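Hovundale Tool and Thing Library
Minutes of the Members' Meeting, 25/05/2024

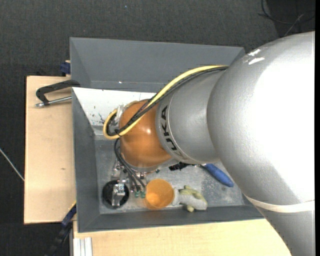
1. Opening

Meeting opened at the Kernik Street room with a great turnout, and thank you to everyone who brought snacks! Minutes of the January meeting were read and accepted with one correction: the sander went to the Hamdan branch, and the Flellov branch has the router.

2. The gray bin

Long and very cheerful discussion of the mixed bin on the wooden table. At the moment it holds an orange see-through cup, a light gray fabric glove, something with a blue handle, and a round black item with a metal clip across it, among other things. Members love having one place to drop odds and ends, and several said it's the first thing they look through when they come in. The sloped sides got praise too (small parts slide back to the middle where you can reach them).

Agreed:
- The bin stays on the wooden table.
- The C-clamp at the corner stays on. Please don't borrow it, even for five minutes. We have other clamps on the wall rack.
- Single gloves may stay in the bin until the next meeting. After that they go in the rag bag.
- Cups are welcome if they're used for sorting screws. Drinking cups go back to the sink.

One member asked if the bin should be lined with felt. People were split on this. Left for next time.

3. Labels

The new labels are wonderful! 251 items now have one, and the label maker still has tape left. Blue-handled tools are the hardest because the tape won't stick to the grips, so we'll try tie-on tags. Another 63 items are waiting on the back shelf for anyone with a free hour.

4. Money

The Hamdan plant sale brought in $500, our best yet. Agreed to spend part of it on a second bin of the same kind for the Flellov branch, plus a box of work gloves in mixed sizes. The rest is held over for blade sharpening.

5. Sorting evening

The last sorting evening was so much fun that we're doing it again. We need six people, two for the bin and four for the drawers. Sign-up sheet is by the door. Bring a flashlight if you're doing the bottom drawers, and old clothes are a good idea.

6. Other business

- The long extension cord is back, hooray. Please coil it loosely.
- Request for a second tape measure with inches and centimeters. Agreed.
- Window latch still sticking. Carried over.

Meeting closed. Leftover lemon bars are in the fridge, top shelf.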